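Upstairs at Nernwood
Sep 30, 2022

We moved our snack corner up to the mezzanine in February – so welcome, and do take your time! It's a plain little spot by the curved black railing, with light wood floors and a square table I've grown very fond of. Omthorpe sends us the fruit, and the apples go faster than anything else (the pears, poor things, tend to linger).

A red apple and a small white plate, up at the dark gray table. I could eat 2 of these before lunch and still go looking for another.

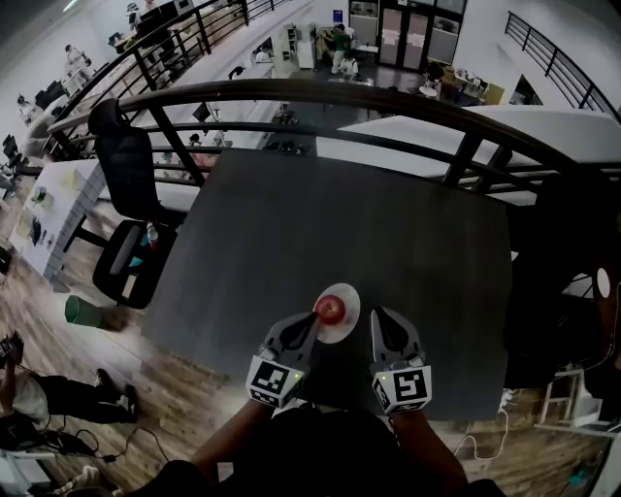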